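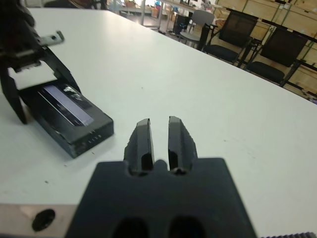 Cloduteck releases Wornirell 7 for two-handed robot work

Cedholm, 04/04/2022

Cloduteck has released version 7 of Wornirell, its planning and control software for robots that work with two arms. The new version is available to all licence holders from today and replaces the preview build that went out to test sites in March.

The main change is in the planner. Earlier versions worked out a path for each arm separately and then checked the two for collisions. Wornirell 7 plans both arms together, including the fingers, and treats the space between the hands as something the two arms share. When one hand needs to come in close to the other, the planner can hold it back, move it to the side or change the order of the steps.

"Customers kept telling us the arms spent too long waiting for each other," said Melati Mangundap, head of software at Cloduteck. "Most of that waiting came from our own safety margins. We have gone back over them and made them depend on what each hand is doing at the time."

The perception module, called Ismail, has also been rewritten. It takes in views from wrist cameras and a head camera and keeps one list of the objects on the table. If an arm blocks one view, the object stays on the list as long as another camera can see it.
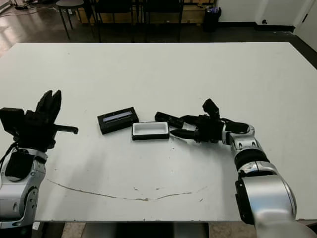 Ismail now handles containers and their covers as separate items that may belong together. In earlier releases a box and its lid were often merged into a single object when they were close to each other, and the planner then chose a grasp that suited neither. A shallow white tray with a long black piece lying just behind it, and a black box next to them, is the sort of close layout the new module is meant to deal with. Users can mark two items as a pair by hand or leave the software to suggest a match from their proportions.

Cloduteck tested the release on a set of 704 recorded tabletop tasks, each of which can be replayed in the simulator supplied with the software. The full set is included in the download so that users can run it against their own arm and hand settings.

Other changes in this version:

A timeline view showing both arms and every camera on one screen
Logs that can be searched by object name
Hand models that can be edited without restarting the controller
Fixes for 34 reported faults

"The timeline is the part I use every day," said Vilmos Illés, who leads testing. "If a grasp goes wrong I can go straight to the moment the plan changed."

Wornirell 7 is a free update for customers with a current support contract. Projects saved in version 6 will open without conversion, but hand models need to be exported again.

Press contact: Faizal Pillai, Cloduteck, Cedholm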